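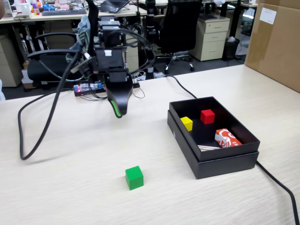
Fernby Arm – Build FAQ

Last revised 2025-08-17. Applies to the tabletop build with bus servos, control board and two-finger gripper. Part names follow the Fernby parts list. Answers assume the base is assembled and the horns are on.

Parts and tools

Do I need a 3D printer?
No. The brackets are bent sheet and can be ordered cut and bent from the drawing set. The fingertips are the only printed parts. A shared workshop printer with flexible filament handles them in one evening.

Which servos does the design use?
Serial bus servos in a rectangular housing, all the same size. Hobby PWM servos fit some of the brackets but give no position readback, and the software will not start without it.

Can I mix servo versions on one arm?
Yes, if the firmware matches. Different gear ratios in the shoulder pair will fight each other and trip the overload limit within a few moves. Buy the shoulder pair together.

What power supply is required?
Match the voltage printed on the servo datasheet and size the current for the shoulder, elbow and wrist moving at once. Laptop bricks of the right voltage are usually too small. Undersized supplies show up as random bus dropouts, which people then spend a weekend treating as a cable fault.

Can the control board run from USB alone?
The logic can. The servos cannot. With USB only, the board enumerates and every servo ID times out.

Assembly

How do I assign servo IDs?
One servo on the bus at a time, before it goes into a bracket. Write the ID on the housing or on a small label next to it. New servos all ship with the same ID, so connecting two of them at once produces garbage replies.

What is the correct horn position?
Command the servo to the center of its travel, cut power, then fit the horn with the bracket in the pose shown on the drawing. One spline tooth of error is too much for the calibration offset to absorb at the shoulder. At the wrist it can be absorbed.

How much slack should the cables have?
Enough that each joint reaches both limits without the connector taking load. Drive the joint by hand, power off, and watch the plug. Loops that stand out at the sides of the joints look untidy and are fine. Loops that can get between two brackets are not. Tie those back to the upper link.

Should I use thread locker?
On metal-to-metal screws, the low-strength grade. Keep it off the servo cases. Several plastics crack under it, sometimes weeks later.

Does the arm need to be bolted down?
Yes, or clamped. At full reach and normal speed the base will lift. A Brinel bench clamp fits the base plate slots – other clamps need a spacer.

Calibration

What does the calibration routine record?
The zero offset of each joint, both travel limits, and the gripper open and closed positions. It writes one file per arm. Do not copy the file between arms.

The arm sags when torque is enabled. Is that a fault?
A small sag is normal. Raise the proportional gain on the shoulder pair in small steps until it holds, and stop at the first audible buzz. If it still sags, check the supply voltage at the far end of the chain under load.

How do I set table height?
Lower the gripper until a sheet of paper drags under the fingertip, then store that pose as the floor. The planner refuses targets below it. Repeat after any change to the base, the clamp or the fingertips.

How often should calibration be repeated?
After any horn or bracket has been off, and after any collision hard enough to trip overload. Otherwise the offsets are stable. The log from our first arm covers more than 500 sessions on three calibrations.

Pick-and-place test

What is the standard test?
Colored cubes on the table, one open shallow box to one side, one cube picked per run. A run counts only if the cube is released inside the box and the arm returns to rest without an overload flag. A full test is 40 runs.

Does cube color matter?
To the arm, no. To a color-threshold script, yes. Green and yellow hold up well on light wood-grain tops. Red gets confused with anything else red, including printed packaging in the box. Use a mask for the box area if your script keeps re-detecting objects already placed.

Can the box hold other objects during a test?
Yes. Cubes land on top of them and may bounce out, which counts as a failed run.

Why does the gripper push the cube away before closing?
The approach is off-center, or the fingers close at different rates. Check the first by lowering the open gripper over a stationary cube and looking along the table. For the second, inspect the linkage for play.

Are the Bredura fingertips worth fitting?
They grip smooth plastic better than the printed set and wear faster at the tip. They also change the floor pose.

Software and faults

Which control package do you support?
Joly, current release. Older configuration files load but lose the travel limits. Run calibration again after upgrading.

Error 545 appears at startup. What is it?
A servo replied with a position outside its stored limits. Cut power, move the arm by hand into the middle of its range, and restart. If it returns, the horn has slipped.

The board LED is red. Is the board damaged?
On the current board, red is the power indicator. Bus status is reported in software only.

One joint drops out after ten minutes or so.
Usually heat. Read the servo temperature in Joly and reduce the holding torque, or park the arm between runs. If the temperature is normal, swap the cable feeding that joint.

What baud rate should the bus run at?
Leave it at the default. Lower rates make the control loop miss its 100 Hz target and the motion becomes visibly stepped.

Where do I send drawing corrections?
Open an issue against the drawing set with the sheet number and the revision letter. Corrections accepted since May are already in the current download.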